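A Visit to the Goscombe Book Fair

The Goscombe fair for children's books takes place every January in the old grain exchange, a brick building from 1937 that still has the weighing platform set into the floor by the main doors. I write a reading blog that leans heavily toward animal stories, and this was my second visit. I went on the Sunday, which is the day for the public. The weekday sessions are for libraries and the trade.

Doors open at 9 in the morning. I arrived half an hour before that and the line already reached the corner, mostly parents with strollers. Entry is by wristband and there is a coat check on the left, which I would recommend, as the hall gets warm by late morning. The program is printed on one folded sheet with a map on the back. Stands are numbered by row, but row D and row E were printed the wrong way round, so I spent some time looking for Vimer in a row of cookbook sellers.

Vimer is a small press that puts out long animal adventures in series, the kind where a band of creatures has a journey to make and each chapter covers one stage of it. Their new one, The Vorkance Otters, was the reason I came. It follows a family of otters who leave a river when the mill upstream starts up again, and who have to cross a ridge to reach the next valley. I bought the first two volumes and read most of the first on the train home. It is slow to begin. The otters do not leave the river until chapter six, and there is a good deal of talk between the older animals about whether they should go at all. Once they are on the ridge it moves well. The hare who guides them is the best character and I hope she stays past volume two. 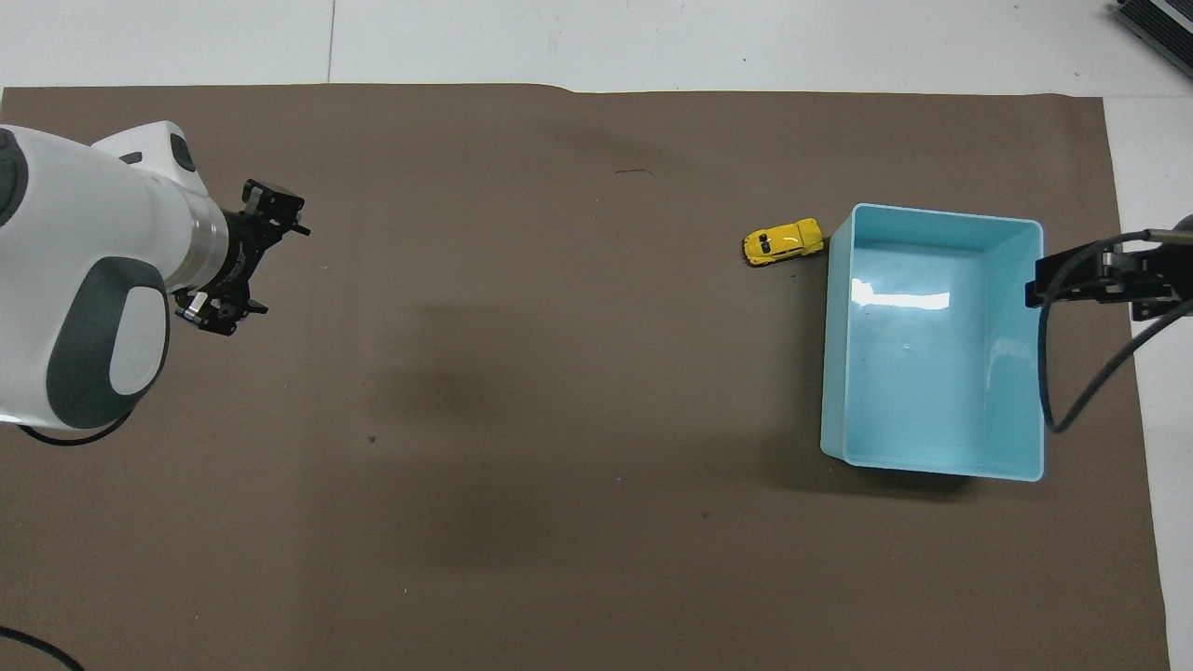 The books are written for readers of eight and up, but the print is generous and a younger child could follow them read aloud. I would warn parents that one of the animals dies in the first volume. It is handled in a short, plain passage and the others do not speak of it for several chapters. Older series of this type did the same thing, and I think it is the right choice, but some children will want to be told beforehand.

From there I went across to the secondhand tables, which take up the whole back wall. The fair guide says there were 1264 books on sale there this year, all donated. Prices were penciled inside the front cover. The sorting is by age and then by nothing at all, so you need patience. I found a hardcover of badger stories with the jacket gone and a paperback about migrating geese that I remember from school. I also found the third part of a fox trilogy, which is no use to me without the first two, and I bought it anyway.

At eleven there was a talk in the side room called "Who Speaks and Who Doesn't," on how writers decide which animals in a story can talk to each other. The speaker read from several books in which predators and prey share a language, and then from some in which insects and fish do not get one. It was a good subject, though the microphone kept dropping out and the people at the back missed the middle part. Questions ran over – a boy near the front wanted to know what the talking owls were supposed to eat – and the next session started late as a result.

Lunch was soup or a cheese roll from the counter upstairs. The line was long and the soup had run out by one o'clock. There is a bakery across the street if you don't mind going back through the wristband check.

In the afternoon I sat in on a reading from Cropper, a picture book about a pigeon who lives at a railroad station and cannot find his way home from anywhere else. The children on the carpet liked it very much. I found the rhymes a little forced, but the pictures of the pigeon asking directions from a weather vane got a real laugh. It runs in a set of four and the fair shop had only the second and fourth.

Attendance on Sunday was 548 according to the board by the exit, up on last year. It felt full without being hard to get around, except near the stairs.

Parking is free in the cattle market lot and it is a ten-minute walk uphill to the hall. The last train back leaves at twenty past six. I will post a proper review of The Vorkance Otters when I have finished the second volume.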